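I moved to Drarnport in May with two suitcases and a sourdough starter in a jam jar, and I want to talk about the local walking newsletter, which has pretty much taken over my life. Long thread, get a drink.

So there's this little paper called the Jirneck. It comes out whenever it's ready, it's folded twice, and you pick it up from a wire rack outside the post office. Every issue has one walk in it. One! With a hand-drawn map and a lot of opinions about stiles.

I took one home on my first Saturday-type errand run, thinking I'd line a drawer with it, and ended up reading the whole thing standing in the hall with my coat on.

The walk was the old towpath along the Kan, from the bottom bridge up to where the river splits. I did it the next morning in the wrong shoes and saw two herons and a man's hat going by on the current, no man attached (I did look).

Since then I've been hunting down back issues, and people here are so generous with them. The lady at the dry cleaner's had a whole stack under her counter and let me take them home in a grocery bag to copy out the routes.
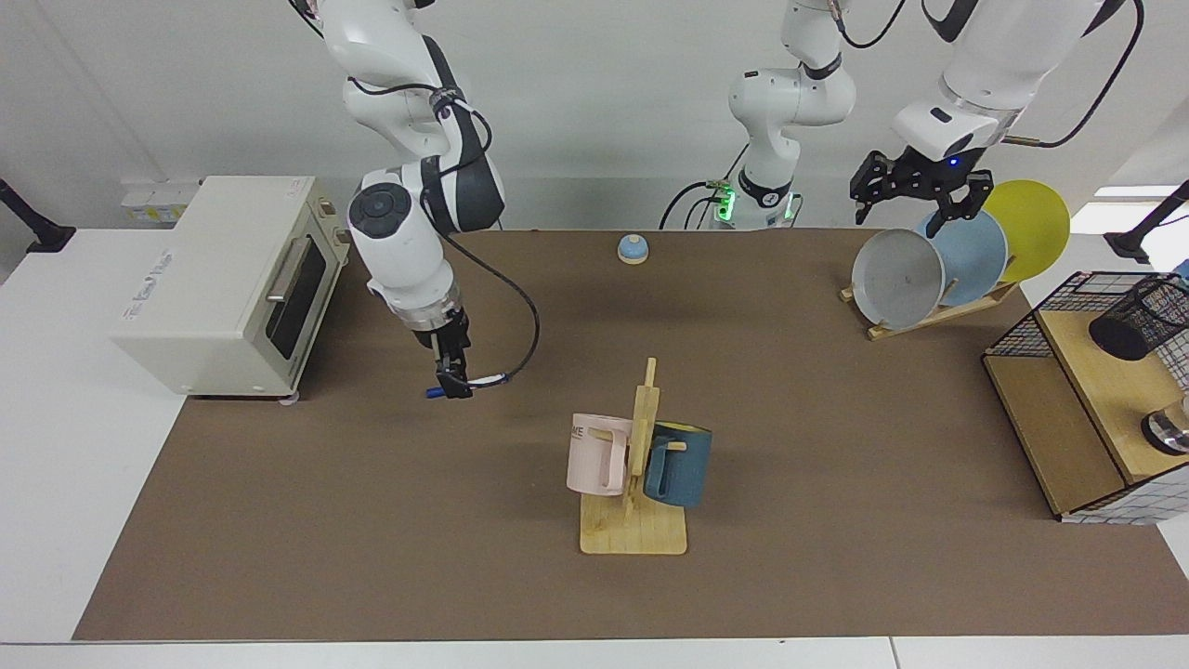 Two robot arms over a table

That's the one with the Vovach loop, and if you only ever do one walk out this way, please let it be that. Up through the orchards, over the top of Vovach hill, down the other side past the chapel with the crooked gate, and home along the river.

The paper says it takes "a morning." Whose morning, I'd like to know, because I left after breakfast and got back when the streetlights were coming on. I did stop for pie. Twice, if we're counting the slice I carried up in my pocket.

A note on the orchard part: the signpost has been turned around at some point, so if you follow it you end up in somebody's very nice vegetable garden. She was lovely about it and sent me off with a zucchini the size of my forearm.

Several of you asked how hard the climb is. The Jirneck puts it at 1,000 feet, and I believe every one of them. It's mostly gentle until the last stretch, where it turns into steps cut in the bank, and the steps were cut for someone with much longer legs than me. Take your time. There's a flat rock halfway that's perfect for sitting on and pretending to admire the view.

And then you really do admire the view! You can see the whole bend of the Kan from the top, and the town looks like something you could pick up and put in a box.

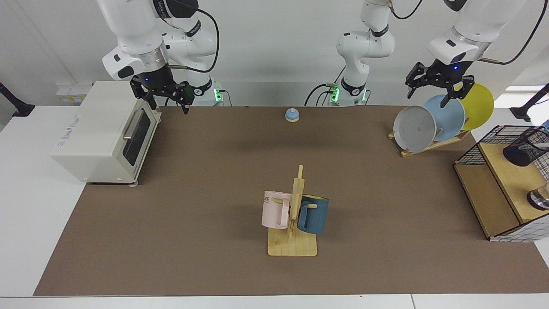
Anyway, back to pie, because I know my audience. The bakery at the bottom of the hill does a plum one on weekdays and it sells out before noon, so either start early or walk the loop backwards and have it first. I've tried both and I'm a backwards person now.

I've been writing little notes in pencil next to each route as I go — where it's muddy, where the dog is, which gates stick. My grandmother did the same thing in her cookbooks and I used to think it was fussy. Now I catch myself writing "too much nettle" in the margin in what is very nearly her handwriting.

One thing I'd love help with. The early issues are hard to find, and I'm told they only ever ran off 50 copies of the first few. If you grew up around here and your parents kept things in the attic, would you have a look? I don't need to keep them, I'd just like to read them and give them back.

I'm especially after the one with the winter walk out to the lime kilns. Three different people have described it to me and no two of them agree on where it starts.

Next up for me is the long one, both banks of the Kan with the ferry crossing in between. I've bought proper boots. They cost more than my first car's muffler and I've been wearing them around the kitchen to break them in, which the downstairs neighbors have been very patient about.

Will report back on blisters. If anybody knows whether the ferry still runs after the end of summer, please tell me before I'm standing on the wrong side of the river with a sandwich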